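What Fulmont Does With Its Leftover Cloth
Student project report by Bonifacio Iglesias
Textiles and Community, spring term

Why I picked this

My grandmother kept a drawer of fabric scraps that would not close, and when we moved to Fulmont I found out that half the houses on our street had a drawer just like it. I grew up thinking of those scraps as clutter (my mother still does), but the more I read for this class the more I wondered where all that cloth comes from and where it finally goes. So I asked my neighbors, and then their neighbors, and before long I had a project.

How I went about it

I wrote a one-page survey with 9 questions and left copies at the library, the laundromat on Clolley Street and the Saturday market. I put out 277 copies and got 98 back, which my teacher tells me is a very decent return for a paper survey with no prize attached. After that I sat down with four people who had written long answers in the margins and let them talk as long as they liked. One conversation went on for most of an afternoon, with soup, and I did not mind one bit.

My mistake was in question 6, where I asked how much fabric people had at home and gave them boxes marked "a little," "some" and "a lot." Everybody reads those words differently. One woman checked "a little" and then told me she stores it in her bathtub! I have left that question out of my results.

What people told me

Most of the scraps come from sewing, as you would expect, but a surprising share comes from clothes that nobody in the family can wear anymore and nobody wants to throw out either. Baby clothes were mentioned again and again, and so were curtains from a previous house. Cotton is the favorite by a long way. People like that it washes easily and holds a crease when you press it, and several said they simply won't save anything stretchy.

The uses were more ordinary than I had hoped when I started, and I have come around to liking that. Cleaning rags came first, then patches, then quilts, then small gifts such as bookmarks and drawstring bags. Mr. Tiêu, who ran an alterations shop in Grevley before he retired, showed me how he sorts his pieces by weight and never by color. He says a heavy patch on a thin shirt will pull a new hole right beside the old one, and he had a shirt on hand to prove it.

I was also curious about prints. Flowers and leaves were what people held on to longest, even when the piece was too small to be good for much. One person wrote that a plain scrap is a rag but a flowered one reminds her of somebody, and I have read that line many times since.

What I would do differently

I would start earlier, fix question 6, and talk to more people under thirty. Nearly all my long answers came from older residents, so I can't say much about whether the habit is being passed along. I would also have liked to visit the donation center and ask what happens to cloth that is too worn to sell.

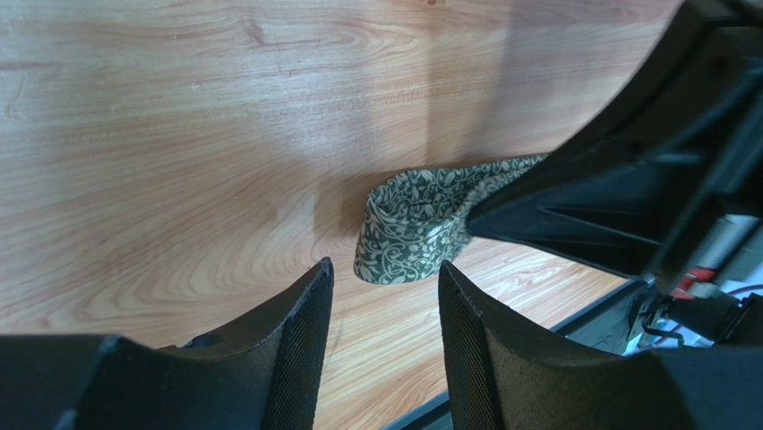
The center is only open on weekday mornings, when I have class, so that visit will have to wait until July.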